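Cadwaladr Reading Room Refurbishment
Progress report no. 4 to the Edetti Fund
21 December 2024

Summary

Work on the Grosstead site is on programme for the main building and six working days behind for the annexe. Spend to the end of November was within the approved budget. One change is put forward for agreement under Item 5.

1. Roof and drainage

The slate covering on the north slope has been stripped and relaid. New lead was fitted to both valleys, and the cast iron downpipe at the north-east corner was replaced like for like. The gullies were tested after rain and cleared without backing up. Scaffolding on this side has been struck.

2. Catalogue and stock

The local history stock remains in store at Pristus. The check against the old card index is complete: 3,517 items were matched and 367 had no card. The unmatched items are mostly parish newsletters and bound sale notices. They will be given temporary numbers now and full entries after the move back, as the entries need access to the map drawers.

Humidity in the store rose above the agreed limit twice in November. The supplier has changed the sensor and reset the alarm. No damage was found when the boxes nearest the door were opened.

3. Interior finishes

Lime plaster repairs in the reading room are finished apart from the window reveals. The finish colours have been narrowed to a dark charcoal-brown for the walls with a greyish-taupe for the table tops. The fine mottling in the tops was preferred to a plain colour - it should show fewer marks between cleans.

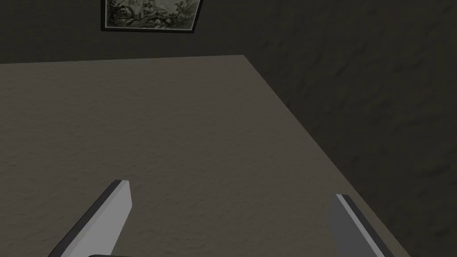

4. Heating and electrical

First fix wiring is complete on the ground floor. The boiler order has been placed and delivery is expected in the new year. The annexe delay arises here: the floor void was found to be shallower than drawn, and the pipe runs had to be set out again. The contractor has made no claim for extra time on the main building.

5. Change for agreement

We ask the Fund to agree that the unspent part of the shelving allowance be moved to annexe pipework. The total grant is not affected. A reply before the next claim would allow the order to go out with the boiler.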